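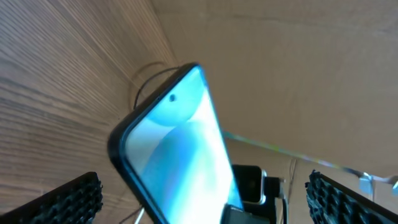

*Lit phone between the studded fingers, wood-grain panel on the left.*

**nillville_shop** – Arm build, October update. The fingers are new black ones with a bumpy pad. Controller is the Tadis board, servos are Weletti. Total so far is 490 dollars, and most of that went to the wrist joint. I want it to pick up a phone and set it down without scratching anything.

**seija_l** – What grip force are you running? I'd stay low with glass.

**nillville_shop** – 67 on the Tadis scale. No idea what that is in newtons.

**ahonen_fan** – Too high. I'd start at half that and go up.

**seija_l** – Disagree. Half will slip with a smooth case. Ville Koivisto and I tested pads like those in the shared shop and low settings dropped more things than high ones broke.

**ahonen_fan** – Depends on the case. And a dropped phone costs more than another evening of tuning.

**nillville_shop** – I'll try both on a dead phone first. Next job after that is pressing the button on a power strip. Wrist view from over the table:

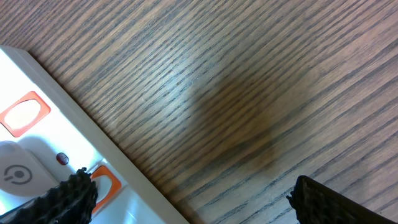
**k_bench** – Do you power the servos and the controller from the same supply?

**nillville_shop** – Separate supplies with a common ground. The board kept resetting when two servos started together.

**ahonen_fan** – Same here until I split mine. For the button I'd close the fingers and push with both tips.

**seija_l** – One tip is enough if the wrist is stiff. Post your numbers when you have them.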